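Tips for table-carrying with a robot in a spare room

Most of what gets written on home robot builds assumes you have a lab. We have one room with a washing machine in it, and I don't trust half the advice I used to follow. What's left is below. The job is a two-ended carry, person at one end of a folding table, robot at the other.

Clear the table first. Everything, down to the pencil. People like to leave a cup on top to show how level the lift is. Don't.

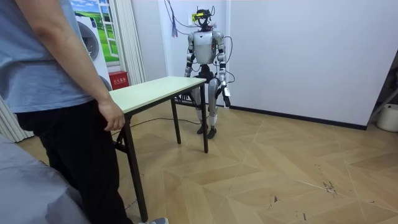 Lestden, 2018-10-27

Hang your cables from above if you can. Gianni Ruggiero talked me into it in July and I argued for a week. I still think a ceiling drop is ugly, but a line to the head that never meets the floor is one less thing to step on. The ones you can't hang, tape down before power goes on.

Buy the light table. Ours came from Zwane for 20 dollars. The Prarer forum will sell you on a stiffer one for 90, and I haven't seen a reason to spend it.

Check what's under the edge before you pick a grip point. A crossbar or a leg near the corner takes up room the fingers want. Feel along it with your own hand. 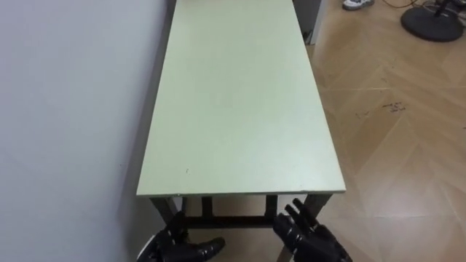 Table along the wall, one hand low and the other up by the front-right leg.

I'd skip the wall for early tries. Esi Bawa swears it keeps the table straight. Maybe, but it also takes away one long side, and you'll want to get in there.

Set the hands at the two near corners and compare heights by eye before closing anything. Software that says they match has said so to me before when they didn't. 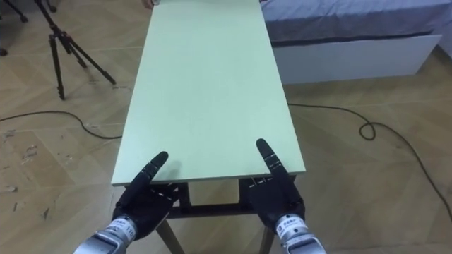

Whoever has the far end should agree on one word for "stop" and use no other. Keith Henare likes a countdown. Countdowns are fine for starting.

Sweep. Grit on a wood-look floor scratches it and does feet no good either. I'm told there's an Urside mat that solves this. It costs 800, so I own a broom.

Keep tripods well off to the side of the path you plan to walk, then walk it yourself with your arms out.

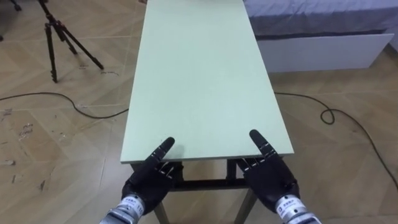

Label both wrists and write down which is which. Noeline Mahuika's notebook has a page for each, and I've borrowed it more than once.

Last, be suspicious of anybody's success rate, mine included. Ask how many tries got left out.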